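Gediminas Navickas had promised his aunt he would bring the red book back to Ustley by November, and he meant it – he always meant it, bless him, even with 29 other errands waiting.

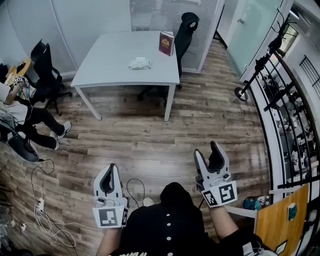
He thought of her reading aloud by the stove, one page and then just one more, until the soup boiled over and they had bread for supper instead. He would telephone her tonight.

2 comments · 6 shares

More stories
The Lapiņa Road
Supper at Trullau

Back to top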